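Protokoll der Programmsitzung im November
Lokalradio Grunen, großer Besprechungsraum
Beginn: Freitag, 14:00 Uhr
Anwesend: Programmleitung, Musikredaktion, Morgensendung, Werbezeitenverkauf, Technik, Hörerservice
Entschuldigt: Nachrichtenredaktion (wegen Dienst im Studio)
Protokoll: Hörerservice

1. Genehmigung des letzten Protokolls

Das Protokoll der Sitzung im Oktober wird mit einer Änderung angenommen. Unter dem Punkt Verkehrsmeldungen war geschrieben, dass die Meldungen am Nachmittag wegfallen. Richtig ist, dass sie am Nachmittag nur um fünf Minuten verschoben werden, damit sie nicht mehr mit dem Werbeblock zusammenstoßen. Die Technik hat diese Verschiebung schon im Sendeplan eingetragen.

2. Gewinnspiel "Das Geräusch am Morgen"

Der Hörerservice berichtet über die erste Runde des Gewinnspiels. Über das Formular auf der Webseite sind 2063 Antworten eingegangen. Ein Teil davon ist doppelt, weil das Formular nach dem Absenden keine klare Bestätigung zeigt und viele Hörer ein zweites Mal auf den Knopf gedrückt haben. Die Morgensendung hat deshalb mehrere Anrufe bekommen von Leuten, die wissen wollten, ob ihre Antwort angekommen ist.

Die Technik erklärt, dass die Bestätigung mit kleinem Aufwand eingebaut werden kann. Das Formular läuft über das System von Bassey und der Text muss dort beantragt werden. Die Programmleitung bittet darum, dass der Text in einfacher Sprache geschrieben wird und dass auch steht, wann die Ziehung stattfindet.

Der Hauptgewinn von 2000 Euro wurde in der ersten Runde nicht vergeben, denn die gezogene Person hat nicht innerhalb der vereinbarten drei Lieder zurückgerufen. Es gab darüber eine längere Diskussion. Die Musikredaktion findet die Frist zu kurz für Menschen, die bei der Arbeit hören und nicht gleich telefonieren dürfen. Die Morgensendung möchte die Frist behalten, da von ihr die Spannung im Programm lebt. Der Werbezeitenverkauf weist darauf hin, dass in den Teilnahmebedingungen nur "zeitnah" steht, und dass dieses Wort bei einer Beschwerde nicht ausreichen würde.

Beschluss: Die Frist wird für die zweite Runde auf fünf Lieder verlängert. Die Bedingungen nennen die Frist künftig genau. Der nicht vergebene Gewinn geht in die zweite Runde über. Dafür fünf Stimmen, eine Enthaltung.

3. Partnerschaft mit der Bäckerei Mamari

Die Bäckerei Mamari möchte ab Dezember die Sendung am späten Vormittag unterstützen. Angeboten werden 100 Gutscheine für ein Frühstück, die im Laufe des Monats verlost werden sollen. Als Gegenleistung wünscht die Bäckerei eine Nennung vor dem Wetter und eine kurze Vorstellung auf der Webseite.

Die Programmleitung ist grundsätzlich einverstanden, möchte aber die Nennung vor dem Wetter nicht in jeder Stunde. Der Verkauf schlägt zwei Stunden pro Tag vor. Offen ist noch, ob die Gutscheine auch in der Filiale am Bahnhof gelten. Das muss vor der ersten Verlosung geklärt sein, weil ein großer Teil der Hörer aus den Dörfern mit dem Zug kommt.

Die Morgensendung fragt, ob man die Gutscheine auch per Post schicken kann. Bisher mussten alle Gewinne am Empfang abgeholt werden, was für Hörer mit Schichtarbeit schwierig ist. Der Hörerservice übernimmt den Versand, wenn die Adressen vollständig aus dem Formular kommen.

Beschluss: Das Angebot wird angenommen, mit zwei Nennungen pro Tag. Der Verkauf spricht mit der Bäckerei über die Filiale am Bahnhof.

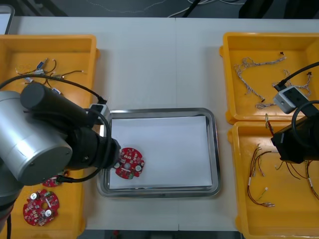
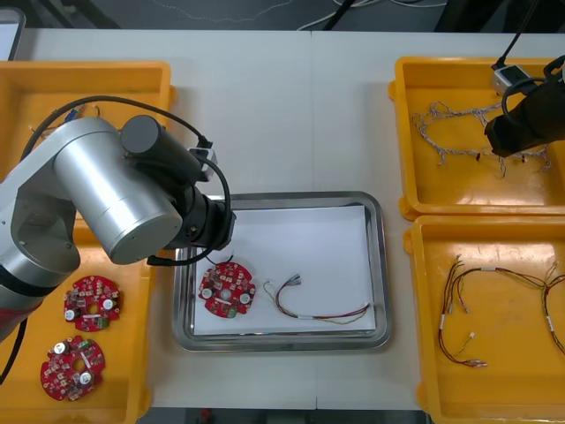

Lokalradio Grunen - Programm und Hörerservice

4. Wunschmusik am Nachmittag

Die Musikredaktion stellt die Auswertung der Wunschsendung vor. In den letzten vier Wochen konnten 53 Wünsche gespielt werden. Viele andere Wünsche waren schon kurz vorher im Programm gelaufen und wurden deshalb abgelehnt, was die Hörer nicht verstehen können, wenn sie erst um 15 Uhr einschalten.

Es werden zwei Möglichkeiten besprochen. Die erste ist, dass der Abstand zwischen zwei Einsätzen eines Titels für die Wunschsendung verkürzt wird. Die zweite ist, dass die Redaktion bei einem abgelehnten Wunsch einen anderen Titel von derselben Gruppe anbietet. Die Musikredaktion bevorzugt die zweite Möglichkeit. Sie macht allerdings mehr Arbeit am Telefon und am Freitag, wenn die meisten Anrufe kommen, ist nur eine Person eingeteilt.

Der Hörerservice bietet an, freitags von 15 bis 17 Uhr eine zweite Leitung zu besetzen. Das gilt zunächst bis Weihnachten. Grüße werden weiterhin nur mit Vornamen vorgelesen und ohne den Namen des Arbeitgebers, außer der Betrieb hat vorher zugestimmt.

Beschluss: Versuch mit der zweiten Möglichkeit, Bericht in der Januarsitzung.

5. Sendung aus Ededetti

Im Dezember soll die Morgensendung einmal vom Marktplatz in Ededetti kommen. Die Gemeinde hat einen Platz neben dem Brunnen zugesagt, mit Stromanschluss. Die Technik war schon vor Ort und berichtet, dass die Mobilfunkverbindung am Platz schwankt. Eine Leitung aus der Bücherei wäre besser, aber die Bücherei öffnet erst um neun Uhr und die Sendung beginnt um sechs. Man muss also um einen Schlüssel bitten oder das Kabel am Vortag legen.

Der Verkauf hat Gespräche mit drei Geschäften am Marktplatz geführt. Ein Blumenladen hat fest zugesagt, die anderen wollen sich noch melden. Die Morgensendung wünscht sich mehr Gespräche mit Menschen aus dem Ort und weniger Werbung zwischen sieben und acht Uhr. Die Programmleitung unterstützt das, gibt aber zu bedenken, dass die Fahrt und das Zelt bezahlt werden müssen.

Zum Zelt: Das alte Zelt hat an einer Seite einen Riss. Die Technik prüft, ob man es reparieren kann oder ob für diesen Tag eines gemietet wird. Der Schriftzug auf dem Zelt zeigt übrigens noch die frühere Frequenz - er muss in jedem Fall überklebt werden.

Beschluss: Die Sendung findet statt. Ablaufplan durch die Morgensendung, Anfrage an die Bücherei durch die Technik.

6. Verschiedenes

Der Jingle für die Nachrichten ist nach Meinung der Nachrichtenredaktion (schriftlich mitgeteilt) lauter als die Stimme danach. Die Technik gleicht das an.

Im Studio 2 fehlt wieder ein Kopfhörer. Wer ihn ausgeliehen hat, möge ihn bitte zurücklegen.

Mehrere Hörer haben gefragt, warum die Titelliste auf der Webseite in der Nacht stehen bleibt. Der Grund ist noch nicht gefunden. Die Technik fragt bei Bassey nach, zusammen mit dem Punkt aus Nummer 2.

Die Kaffeekasse ist leer. Der Vorschlag, den Kaffee künftig gegen Werbezeit zu tauschen, wird vom Verkauf abgelehnt.

7. Aufgaben bis zur nächsten Sitzung

Hörerservice: Text für die Bestätigung im Formular, zweite Leitung am Freitag
Verkauf: neue Teilnahmebedingungen, Bäckerei Mamari, Geschäfte in Ededetti
Technik: Anfrage bei Bassey, Zelt, Leitung aus der Bücherei, Lautstärke des Jingles
Morgensendung: Ablaufplan Ededetti
Musikredaktion: Liste der abgelehnten Wünsche weiterführen

Ende der Sitzung: 15:40 Uhr
Änderungswünsche zu diesem Protokoll bitte schriftlich an den Hörerservice.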